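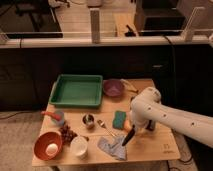

# Chapitre 4. La conservation des aliments à l'échelle domestique

## Objectifs du chapitre

À l'issue de ce chapitre, l'élève doit être en mesure :

- d'expliquer les principales causes d'altération des denrées ;
- de distinguer les procédés fondés sur le froid, la chaleur et la réduction de l'eau disponible ;
- de choisir un mode de conservation adapté à un produit donné.

## 4.1 Une question ancienne

La conservation des aliments répond à un décalage entre le moment de la récolte et celui de la consommation. Dans la vallée de Muli, où les cultures maraîchères se concentrent sur quelques semaines, les ménages ont longtemps réparti leurs réserves entre la cave, le grenier et le saloir. Les légumes racines étaient enfouis dans le sable, les fruits séchés sur des claies à partir du mois d'août, les viandes salées puis suspendues. L'arrivée du réfrigérateur a réduit la place de ces pratiques sans les faire disparaître.

Une enquête menée auprès de 671 foyers des communes de Muli et de Torkari montre la persistance de ces usages. Parmi les foyers interrogés, 632 possèdent un réfrigérateur ; environ 30 % préparent encore des conserves chaque année. Les entretiens indiquent que la transmission se fait principalement au sein de la famille, souvent sans support écrit, ce qui explique la diversité des durées et des dosages relevés (voir le document 3, en fin de chapitre).

## 4.2 Les causes de l'altération

Un aliment s'altère sous l'effet de trois types de phénomènes. Les phénomènes **microbiologiques** résultent du développement de bactéries, de levures ou de moisissures. Les phénomènes **enzymatiques** se poursuivent dans les tissus végétaux et animaux après la récolte ou l'abattage : le brunissement d'une pomme coupée en constitue un cas courant. Les phénomènes **physico-chimiques**, enfin, comprennent l'oxydation des graisses et la perte d'eau.

Ces phénomènes se combinent le plus souvent. Un fruit meurtri lors du transport perd de l'eau, brunit et offre aux moisissures un point d'entrée. La température, l'humidité, l'acidité et la présence d'oxygène déterminent la vitesse de l'ensemble.

> **Vocabulaire**
> *Activité de l'eau* : grandeur comprise entre 0 et 1, qui exprime la part de l'eau d'un aliment disponible pour les micro-organismes. Le sel, le sucre et le séchage la diminuent.

## 4.3 Organisation du chapitre

La section 4.4 est consacrée au froid, la section 4.5 aux traitements thermiques. La section 4.6 traite du salage, du séchage et du confisage à partir de l'exemple des ateliers d'Ultonden. Les exercices sont regroupés à la suite de la section 4.7.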